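How a Small Town Watches a Royal Wedding
Project report by Eliécer Villanueva, supervisor Rimantas Toom 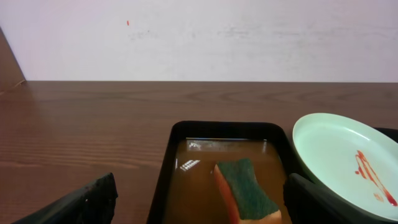 Figure 1. Black tray with brown liquid on a wooden tabletop.

1. Aim
In my project I wanted to learn how people follow a big celebrity wedding when they live far away from it. I chose Flostari, because the local paper Mockus wrote there every day about the wedding and its guests.

2. Method
I collected the reader comments under the articles of Mockus, in total 1,356. I also made interviews with 3 families who watched the ceremony together at the Cemby café. Comments which had only a greeting or one symbol I did not use.

3. Results
Most of the comments were about the dress of the bride and about her hat on the next morning. The second big theme was the children in the procession. Politics came very seldom, and mostly from the same two readers. In the interviews the families remembered well the music, but they mixed up the names of the bridesmaids.

4. Problems
The program Flidlow, with which I sorted the comments, put some 100 of them in a wrong group. I corrected these by hand in December, and this took me longer than the interviews. Mr. Toom advised me to keep both versions of the table, and they are in the appendix.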